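Choosing a gripper at Makix

Yung-ching Yu tested four two-fingered grippers at Makix before settling on one for tabletop work. The trials closed on 2022-06-29, and the log holds 211 grasps.

"Force was never the problem," Yu says. "All of them can hold a spoon. The question is what happens when the approach angle is poor." The Isside unit closed fastest but lost thin handles when the wrist was tilted. The Siu unit was slower and kept its grip in 90 of 100 repeated picks – enough to continue with it.

Man-lok Kan, who wrote the controller, puts more weight on latency. "A delay at the fingers looks like a bad grasp," Kan says. "We blamed the pads for two weeks. It was the bus." The fix was a shorter command queue, and the Umer controller was dropped in July.

Cutlery remains the standard test because its shape punishes small errors. Yu prefers a bimanual layout, with one arm gripping and the other free to steady the dish. In the plate setup the right gripper holds a spoon by its head over the orange plate, while the left one waits with its tip just over the rim. "Holding the head is harder than holding the handle," Yu says. "The surface curves away from both fingers." Kan wants the same grasp repeated with softer pads before any figures are compared.

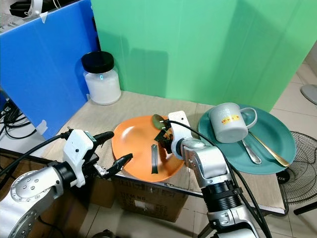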